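제4장 책상 및 하부 서랍장의 설치와 배치

4.1 적용 범위

본 장은 Kendton 사무용 책상과 하부 서랍장을 소형 작업실에 설치하고 배치하는 절차를 규정한다. 벽 부착형 선반 및 칸막이의 설치는 제6장을 따른다. 기존에 사용하던 책상을 다른 방으로 옮겨 다시 설치하는 경우에도 4.3항부터 동일하게 적용한다.

4.2 설치 전 확인 사항

1. 포장을 개봉한 후 부품 목록과 내용물을 대조한다. 상판, T자형 다리, 연결 프레임, 조절발, 볼트 봉투가 모두 있어야 한다.
2. 상판의 앞면과 뒷면을 구분한다. 곡선으로 파인 부분이 있는 쪽이 사용자가 앉는 앞면이다.
3. 상판 표면에 운송 중 발생한 긁힘이나 찍힘이 있는지 확인한다. 이상이 있으면 조립을 시작하지 말고 인수 확인서에 위치를 기록한다.
4. 설치할 바닥을 청소하고 모래나 나사 등 단단한 이물질을 제거한다.
5. 13 mm 스패너와 제품에 동봉된 육각 렌치를 준비한다.

주의: 쪽마루 바닥에서는 상판이나 다리를 끌어서 옮기지 않는다. 반드시 두 사람이 들어서 이동한다.

참고: 표면의 얼룩과 긁힘은 육안으로 구별하기 어려운 경우가 있다. 물을 살짝 적신 천으로 한 번 닦은 뒤에도 자국이 남으면 긁힘으로 기록한다.

4.3 책상 조립

1. 보호 시트를 바닥에 펴고 상판을 뒤집어 올려놓는다. 포장 상자를 펼쳐 보호 시트 대신 사용할 수 있다.
2. 연결 프레임을 상판의 나사 구멍에 맞추고 볼트를 손으로 끝까지 돌려 끼운다. 이 단계에서는 공구로 조이지 않는다.
3. T자형 다리를 프레임 양 끝에 끼운다. 다리 받침의 긴 쪽이 책상 앞면을 향하도록 한다.
4. 프레임과 다리가 직각을 이루는지 확인한 후 모든 볼트를 대각선 순서로 조인다.
5. 두 사람이 양 끝을 잡고 책상을 옆으로 세운 다음 천천히 바로 놓는다. 다리 한쪽에 무게가 실린 상태로 비틀지 않는다.
6. 상판 위에 수평계를 놓고 조절발을 돌려 수평을 맞춘다. 조절발은 20 mm를 초과하여 빼지 않는다.

경고: 조립이 끝나기 전에는 상판에 기대거나 올라서지 않는다. 조립 후에도 상판을 발판으로 사용하는 것을 금한다.

4.4 책상의 위치

1. 출입문에서 책상까지의 통로를 먼저 정한다. 통로의 폭은 1000 mm 이상을 확보한다.
2. 책상을 벽에 붙이는 경우 콘센트와 라디에이터 밸브를 가리지 않도록 한다.
3. 벽면 라디에이터와 가구 사이에는 200 mm 이상의 간격을 둔다. 라디에이터의 핀 위에 종이, 의류, 용기를 올려두지 않는다.
4. 방 모서리에 키가 큰 수납장이 있는 경우 수납장 문을 완전히 열어 책상과 부딪히지 않는지 확인한다. 부딪히는 경우에는 책상의 위치를 조정하고, 수납장은 담당 부서의 승인 없이 옮기지 않는다.
5. 바닥을 지나는 전선은 책상 다리 밑에 깔리지 않게 한다.

참고: 창이 있는 방에서는 빛이 책상의 측면으로 들어오는 배치를 권장한다. 방의 구조상 어려운 경우 시설 담당 Iestyn Price에게 차광막 설치를 요청할 수 있다.

4.5 하부 서랍장의 배치

1. 서랍장은 상판의 오른쪽 끝 또는 왼쪽 끝 아래에 둔다. 곡선으로 파인 앉는 자리의 무릎 공간은 비워 둔다.
2. 서랍장을 밀어 넣기 전에 서랍을 모두 닫고 잠근다.
3. 다리 받침에 닿기 전에 멈추고, 서랍장이 흔들리지 않는지 네 모서리를 눌러 확인한다.
4. 잠금을 풀고 서랍을 위에서부터 하나씩 열어 본다. 서랍이 책상 다리나 라디에이터에 걸리면 서랍장의 방향을 바꾼다.
5. 무거운 물품은 맨 아래 서랍에 넣는다.

주의: 두 개 이상의 서랍을 동시에 끝까지 열지 않는다. 서랍장이 앞으로 넘어질 수 있다.

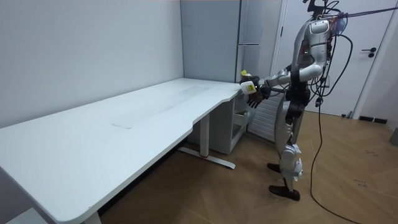 그림 4-2. 책상 오른쪽 끝 아래에 둔 흰색 서랍장과 벽면 라디에이터

4.6 상판의 사용과 관리

1. 뚜껑이 있는 용기는 뚜껑을 닫은 상태로 상판에 올려놓는다.
2. 용기의 라벨은 사용자가 읽을 수 있는 방향으로 둔다. 라벨이 훼손된 용기는 상판에 보관하지 않고 담당자에게 반납한다.
3. 액체를 흘린 경우 즉시 마른 천으로 흡수한 후 중성 세제를 희용한 물로 닦는다. 연마제와 금속 수세미는 무광 표면을 손상시키므로 사용하지 않는다.
4. 상판 모서리에는 집게형 조명이나 모니터 암을 임의로 부착하지 않는다. 부착이 필요하면 신청서를 제출한다.
5. 퇴실할 때에는 서랍을 닫고 상판 위의 물품을 지정된 수납장에 넣는다.

4.7 정기 점검

점검은 매년 6월에 실시한다. 점검자는 다음 항목을 확인하고 관리 대장에 서명한다.

1. 다리와 프레임의 볼트가 풀리지 않았는지 확인하고 필요하면 다시 조인다.
2. 상판의 수평 상태를 확인한다.
3. 서랍 레일의 먼지를 제거하고 잠금장치를 시험한다.
4. 라디에이터와의 간격이 4.4항의 기준을 충족하는지 측정한다.
5. 상판의 긁힘과 얼룩을 전년도 기록과 비교한다.

볼트, 조절발 및 서랍 열쇠의 교체품은 비품 담당 Duyên Phùng에게 신청한다. 신청서에는 방 번호와 책상 관리 번호를 기재하여야 하며, 열쇠를 분실한 경우에는 분실 사유서를 함께 제출한다. 상판 교체는 정기 점검 기록이 첨부된 신청에 한하여 접수한다.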